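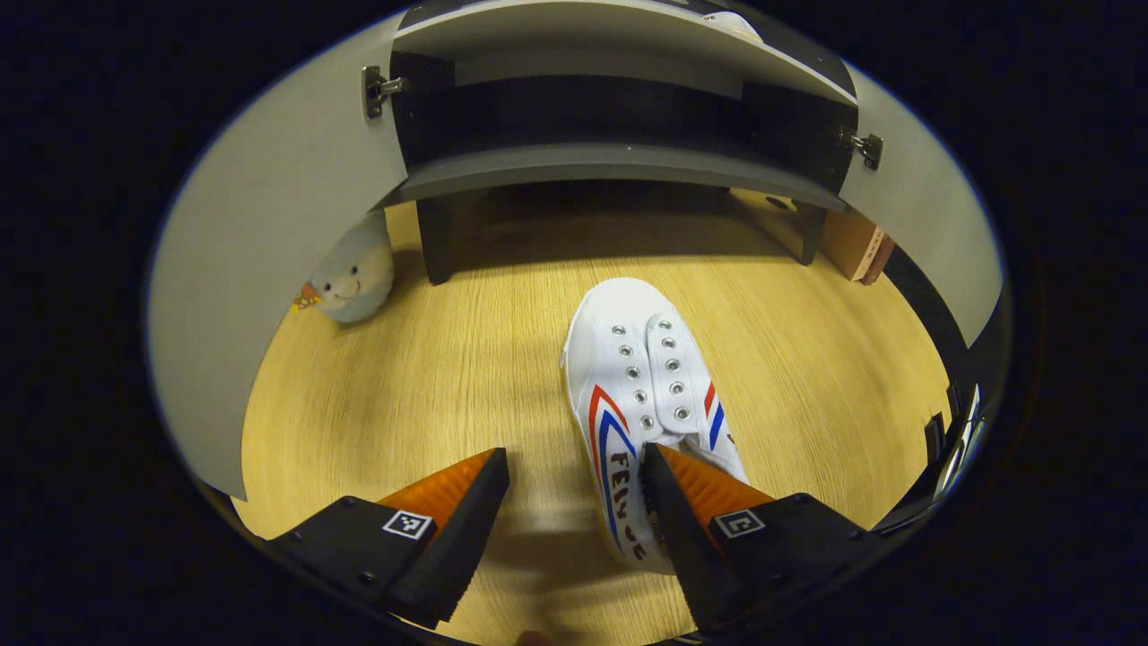

The Wuda hand gripper at a white canvas sneaker, in front of an open cabinet. Photo: Nadodora

News > Products > Grippers and Hand Tools

Nadodora opens orders for its Wuda handheld gripper kit

8 Dec 2025

Anyone who has tried to teach a robot arm to tidy a hallway knows how much patience goes into it, and the good people at Nadodora would like to make the first part of that job a little easier. The company has opened orders for Wuda, a handheld gripper kit that lets a person record everyday chores at home or in the lab, with no robot arm needed until much later on.

The kit comes with the gripper itself, a wide-angle camera, two black fingers with orange ridged pads, a spare pair of pads and a padded carrying case (a nice thought, that case, for those of us who carry our tools around in shopping bags). Each finger wears a small square marker on top, so the software can work out how far the jaws are open at any moment.

Shoes were the first thing the team wanted to get right, says product lead Ivana Acuña. "A canvas shoe is soft in one place and stiff in another, and it never sits quite the same way twice," she told us over a long and very pleasant call. "If people can record putting shoes away in a cabinet without getting frustrated, we feel we're on the right track, and then we can move on to the towels and the mugs and all the rest of it."

Nadodora lent 14 kits to early users in November, and between them they sent back more than 1,000 recordings. Telma Núñez, who runs the training workshop at Stemgate, had one of them for most of the month and grew rather fond of it. She liked the light trigger and the way the pads snap on and off, though she did find the grip a bit wide for smaller hands, and she would have loved a longer cable. Acuña says a slimmer handle is being drawn up now and will fit the kits already sold.

The first batch is 200 kits, and each one includes six months of access to Barasa, the company's software for sorting and trimming recordings. Schools and community workshops can ask for a loan kit before they decide to buy, and Nadodora is happy to walk new owners through the setup by phone.

Contact the news desk | © 2025 All rights reserved | Back to top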